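**Irncombe Reading Room: automation pilot, second progress report**
20 November 2020

The main event of this period was the open day, which the grant agreement requires and which we had put off as long as was decent. It went ahead in October at the Irncombe branch. The fire limit for the room is 42 and we were at it by mid-morning, so people waited in the lobby and read the evacuation notice.

Sekano brought the two-handed system and its own extension cords. Bassey supplied the control software, plus a slide deck that we asked them to shorten and that they lengthened. Flokska could not attend but sent pens.

**What was shown**

The demonstration ran 4 times. Each run was meant to cover reaching, holding and returning a book at table height. Runs one and three did this. Run two ended early when the software asked for an update in front of the town council. Run four was slow, and several children offered the hands advice.

Questions from the public were mostly about cost, followed by whether the hands could do dishes. We said this was outside the scope of the grant.

**Spending**

Of the 2,000 set aside for public events, 500 is left. The largest item was moving the system in and out. The second largest was sandwiches, and we accept the comment in your last letter about sandwiches. We would like to carry the balance over to spring.

**Where the work stands**

Handling of single books is on schedule. Handling of books that lean on other books is behind, and Bassey has asked us to stop calling this "normal shelving" in our requests, as it sets a tone. The grip settings agreed in the summer are unchanged. The revised safety sheet is with Sekano for signature, where it has been for a while.
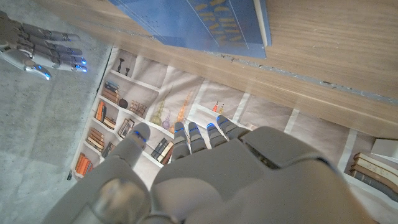
*One hand over the bookcase mat and the other over the concrete floor, with a blue book on the wood beyond.*

**Next period**

- Second round of tests with paperbacks, including the ones with library tape
- A shorter slide deck, in writing, before any further event
- Signed safety sheet from Sekano
- A decision from you on the carry-over

We have also been asked by the branch whether the open day will be repeated. Staff there were polite about it. Our preference is for a smaller visit by appointment, with the software updated the night before.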